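3.2 Bins and contents

All trials used the same grey metal bin, divided by a fixed wall into two compartments of unequal size. The larger one, referred to below as the front compartment, is the deeper of the two, and its side walls slope inward to a rectangular floor of bare metal. The bin was supplied by Winora and had been in warehouse use before the study. We did not repaint or polish it. Wear on the divider was recorded at the start, in May, and again after 503 fillings.

The contents were bars in two colours, red and dark green, taken from the Parkama set. Bars were placed in the front compartment without any attempt to line them up. Between fillings the compartment was emptied and the floor wiped with a dry cloth. Fillings in which a bar came to rest on the divider were repeated and are not included in the totals.

Of the 1000 fillings planned, 103 were set aside for the low-count condition, in which only a few bars lie on the floor and most of the metal remains exposed (Figure 4). This condition matters for the surface measurements in Section 5, as bare metal and worn paint reflect light differently, and the boundary between the two on the divider is uneven. Results for fuller bins are given separately and should not be compared directly with those reported here.

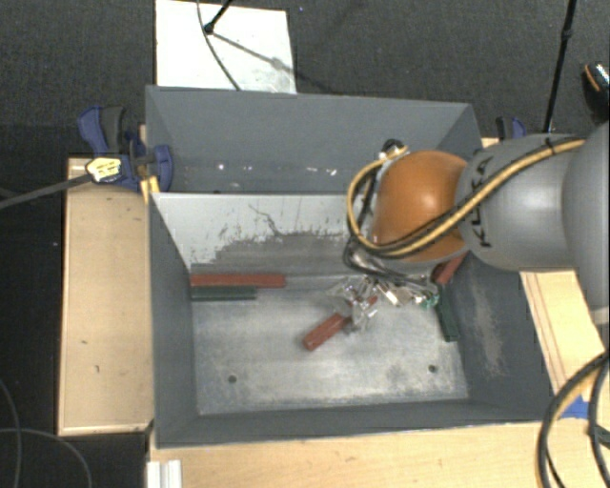 Figure 4. Divided metal bin with red and dark green bars in the front compartment, low-count condition.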